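Keeping the Kiani cell in alignment: a talk with the technician at Medero

The Kiani cell at Medero's drinks lab has one arm, one gripper, a wrist camera and a table that gets wiped down at the end of each shift. The technician responsible for it has maintained it since it was moved over from Unamham in May. We spoke before the morning run, with the controller still in manual mode.

"Most of the work is reference work," the technician said. "The arm repeats very well. What drifts is the relation between the arm, the camera and the table."

The table is divided with blue masking tape, and items are placed by zone. The tape is a guide for the operator. The controller takes its positions from a taught frame stored in the Tratix software, which the technician re-teaches every 300 hours of run time, or sooner if the table has been bumped.

"You touch off 3 points with the pointer tool, save the frame, then run to a check point at 40 percent speed. If the pointer is off by more than a millimeter, you start over. Don't edit the numbers by hand."

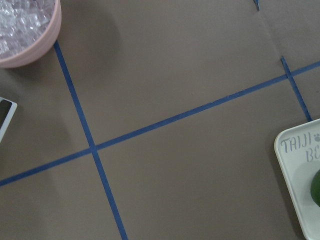
How often does the tape have to be replaced?

"When an edge lifts enough to catch a fingertip. I pull the whole strip and lay a new one against the steel rule. Patching leaves a double thickness, and a tray set down on it can rock."

The camera gets a separate check. Its bracket is held by four small screws, and the technician goes over them with a torque driver before each frame check. A loose bracket gives an error that grows with the reach of the arm, which is easy to mistake for a bad frame.

"I lost a full shift to that once. Fault 457, position mismatch, over and over. I re-taught the frame twice before I put a driver on the bracket."

Condensation is the other regular item. Medero runs cold goods through the cell, and the lens cover is wiped with a dry cloth between batches. The finger pads are washed, dried and refitted, left pad first, with the notch toward the palm. The cable at joint five is inspected for wear where it passes the clamp.

Asked about spares, the technician listed finger pads, a lens cover, a bracket with screws and one gripper cable. "The cable has the long lead time. Order the next one the day you fit the last one."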